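Against the matching set

I have a theory that you can tell how long someone has lived in their home by opening the cupboard where they keep the food tubs. In the first year it's all one brand, all one colour, stacked like a display in a shop. By year five there's an ice cream tub with beetroot stains, three lids that fit nothing, and a rather nice glass thing that came from somebody's mum and is never going back.

I bring this up because the matching set is everywhere again. Treton, the kitchen shop on the corner by my bus stop, has had one in the window since December: a whole tower of identical clear boxes with identical grey lids, and a little card saying the tower will change how you eat. I stood in front of it for a good while, I'll admit. It was raining and I was weak. Then I went home and looked at what I've got, and I've come down quite firmly on the side of the muddle.

Let me have my go at the matching set first, because I did own one. It came from Fleseso, when I moved into the flat on Plinden Road, and I was so proud of it (I sent my sister photographs, she didn't reply). Everything stacked and everything nested. And what I found was that I could never tell what was in anything! Monday's soup looked like Thursday's soup. I ate cold custard on a jacket potato once, thinking it was cheese sauce. You can label them, people say, and yes you can, if you're the sort of person who has a pen that works and writes on a lid that's just come out of the fridge with condensation all over it. I am not that person and I've made my peace with it.

The other trouble with a set is that it only comes in the sizes the set comes in. Mine had a 200 ml, a 562 ml (who decided on 562? what were they measuring, a shoe?) and then a jump to something you could bath a guinea pig in. My leftovers are never any of those. My leftovers are half an onion, or four spoonfuls of dal, or the end of a roast that's mostly bone. I'd put the dal in the shoe-sized one and it would sit there at the bottom looking like an accusation.

So over the years the set thinned out, as they do. One went to work and stayed there. One melted on the hob, my fault. And other things moved in. What I've ended up with is a cupboard where each tub has its own job, and I know them all the way you know mugs. If you asked me where the rice is I wouldn't have to think.

Now, glass or plastic. People get very heated about this and I can't see why you'd pick just one. Glass is lovely. You can see what's in it from across the kitchen, and it doesn't hang on to last month's curry. But it's heavy, and I wouldn't carry it up the hill to work in a bag with my good notebook. Plastic goes in the bag. Plastic can be dropped by a child. I've got a frosted sort that's gone a bit cloudy with age, and I'm fonder of it than of anything I bought new.

Where I will give the tidy people some credit is on the matter of racks. A shelf without a rack is a shelf where you can only use the bottom few inches, and everything above is just air you're paying rent on. I bought 2 wire ones from Matoušek, the hardware place, and I'd have bought them ten years sooner if I'd had any sense. Big things stand on top, small things slide in underneath, and you can see through the wire so nothing gets lost at the back and grows fur. It did more for my cupboard than any amount of matching.

That's really all I'd want anybody to start with, some sort of rack, one round glass bowl with a coloured lid you can spot in a hurry, and a little square plastic one.

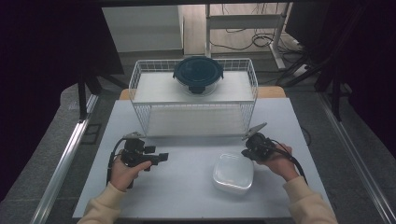

White wire basket, glass bowl with its teal-blue lid, and the small frosted tub down on the table.

Look how little those two have in common! One's round and one's square, one's clear and one's milky, and the lids would never in a month of Sundays swap over. To me that's a point in their favour. With a set, all the lids look as if they ought to fit all the boxes and you spend your life finding out that they don't. With a round one and a square one you'd have to be properly tired to get it wrong.

I know what the answer will be, because I get it from my sister. It looks messy. Well, it does a bit, when the door's open. I keep the door shut. And I'd sooner have a messy cupboard I can find my lunch in than spend 100 quid on a tower of boxes and go back to custard on a potato.

Treton have put the card about changing how you eat nearer the glass now. I still slow down when I go past.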